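Notes for week 4, Storage and Order Picking. Prepared by Hiba Hakim. Please read before the class and bring your exercise sheet.

## 1. Where we stopped

Last week we spoke about receiving goods. Today we speak about where the goods are put, and how a person or a system finds them again. In the textbook this is chapter 6, but I use a different order, so follow the notes first.

## 2. Fixed and free locations

With **fixed locations** every item has its own place. The workers learn the places quickly. The weak side is space: if an item is sold out, its place stays empty until the next delivery.

With **free locations** an item goes to any open place, and the system records it. The space is used better, but everything depends on the record. If someone puts a box in the wrong place and does not scan it, the box is lost even when it is two meters away.

Many warehouses mix both. Fast items are fixed and near the packing tables, slow items are free.

## 3. Bins

Small parts are usually kept in bins. Remember these points:

- One bin, one item number, if the space allows it.
- The label is on the short side, facing the aisle.
- A bin must not be filled over its rim, or it cannot be stacked.
- Divided bins are good for very small parts, but counting takes longer. 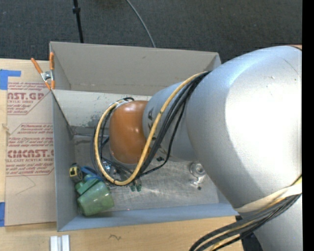
*Fig. 2. A rectangular gray bin on a wooden tabletop, with a robot arm extended over it.*

Do not confuse the bin with the *tote*. In this course a bin stays at its location and a tote travels with the order. Some companies use the two words in the opposite way, so always ask.

## 4. Worked example: Trerar

Trerar is a small seller of door and window fittings. It has 2000 bin locations and 131 of them hold fast items. The fast items were spread over all the aisles. Samer Awad, who manages the stock, moved them into the first aisle and gave them fixed locations. The other items stayed free.

Question to prepare: what happens in September, when the list of fast items changes? Who decides which item loses its fixed place, and how often should the list be checked?

## 5. Homework

Read the Gresgate case (it is in the course folder). Draw the floor plan and mark the fast items. Maximum 20 lines of explanation. Siham Twal collects the papers in room 101.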